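Stop telling retirees to just move somewhere cheaper

25 April 2021

Every time I write about seniors who can't make the rent, someone emails me the same advice. Move. Go where it's cheap. As if a 78 year old with a bad hip can pack up and start over by January.

Look at Plornov. Rents are lower, sure. But the bus runs 2 times a day and the nearest clinic is in Dullo. No car, no doctor. So you pay for rides, and there goes the savings – nearly $1,000 a year for one couple I talked to.
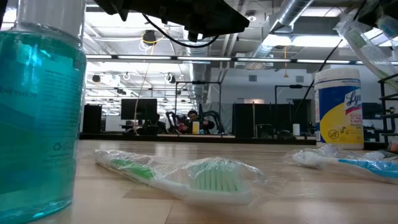 And the small stuff adds up. Copays, dental, a new pair of glasses. None of it gets cheaper becuase your zip code changed. Neighbors who check on you are worth something too, try putting that in a budget.

What would help? Property tax relief that doesn't take an eight page form. More units like the ones at De Smet, where the wait list is 10 years long. Ten years! At that age.

Fix that first. Then talk to me about moving.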